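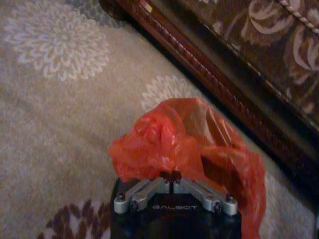

PART TWO: SOFT WASTE AND FLOOR COVERINGS

Chapter 16
Thin Film on Patterned Carpet

Plastic carrier bags make up a small share of household litter by weight and a large share of it by handling time. A bag of thin film has no fixed shape. Once crumpled it forms a loose mound of folds, and its outline changes each time it is lifted. The glossy surface returns bright highlights where it faces the light, while the inner folds of the same bag can look several shades darker. A worker who sorts by color should judge from the outer panels only.

This chapter covers the removal of film bags and film scraps from carpeted sitting rooms. Hard floors were treated in Chapter 3, and the terms defined there (lift point, trail, residue) are used again without change.

16.1 The lift

A crumpled bag may be lifted at one point or at two. A one-point lift is quicker, but the free part of the bag hangs as a flap and may brush the floor or nearby furniture. A two-point lift, with one hold high on one side and the other low on the opposite side, keeps the bulk of the film between the holds. It is preferred wherever the bag may contain loose matter. In both cases the bag is raised clear of the pile before it is moved sideways.
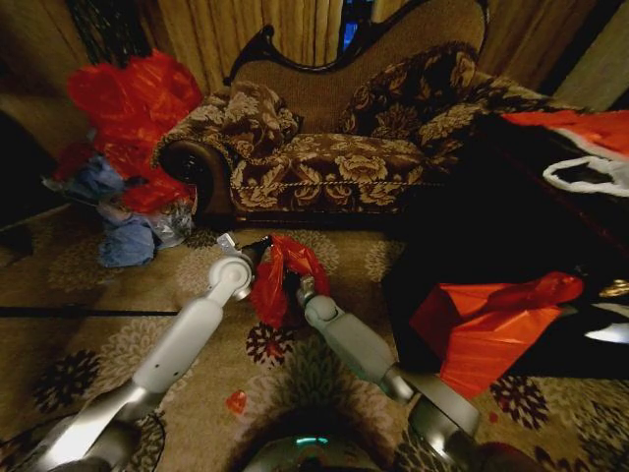 Figure 16.1 Two-point lift of a red film bag over patterned carpet. Note the scraps of red film on the floor.

16.2 Residue

Torn film leaves residue. Scraps are easily missed on a carpet with a dense repeat, above all where the repeat includes dark medallions or fine leaf work of the same size as the scrap. Morin's method divides the floor by the repeat itself: each medallion and the ground around it is one cell, and cells are cleared in rows, starting at the wall farthest from the door. In the Skarstead household survey, 227 of 3062 recorded pieces were film scraps found only on the second pass.

Cables lying on the carpet are treated as cell boundaries. They are not moved until the cells on both sides have been cleared. Upholstered seating with a corded or fringed front edge is checked last — film clings to trim, and a scrap caught there may drop onto a cleared cell.

16.3 Before you begin the exercises

Readers should have at hand one film bag, a floor plan of the room drawn to the carpet repeat, and the record sheet from Appendix B. Buzatu's notation for folds is introduced in Section 16.4 and is needed for all exercises after the first.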